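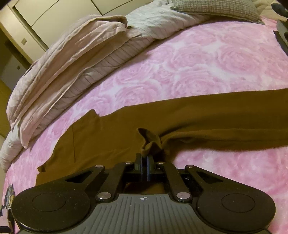

## 4. Setting Up Your Home Practice Account

This section applies to participants enrolled in the Cornstead Meditation Course. Complete the steps in the order given.

1. Open the Nuvel practice portal and select **New Participant**.
2. Enter the enrollment code printed in your welcome letter. Codes issued for the July intake begin with 508.
3. Choose a session length. The default is 60 minutes, divided into two sittings with a short walking period between them.
4. Under **Bells**, set the opening and closing tones. Play each one once to check the volume.
5. Select **Save Schedule**.

**Note:** The schedule follows the time zone of your device. Participants who travel should review it before the next sitting.

**Caution:** Do not select **Reset Course** to correct a missed session. This command erases all journal entries, and they cannot be restored. 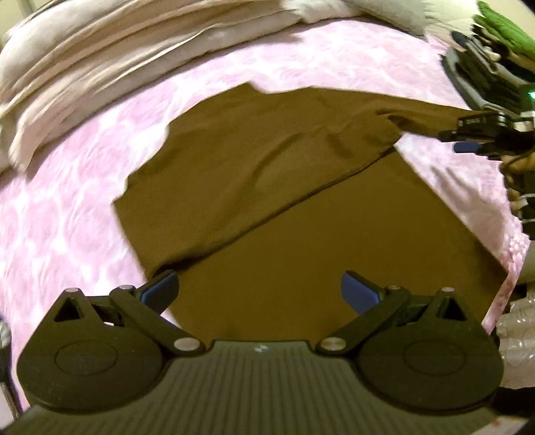 **May a participant change the session length after the course has started?**

The session length may be changed at any time under **Schedule**, and the new setting takes effect at the next sitting.

### 4.1 Assigning a Mentor

1. Select **Mentor**, then **Request**.
2. State whether you prefer written or spoken guidance.
3. Wait for confirmation before sending your first journal entry.

Requests are reviewed by Aušra Grigaitė, Course Registrar. Participants attending the Trumuslow residential retreat keep the same mentor for its full duration and do not need to submit a second request.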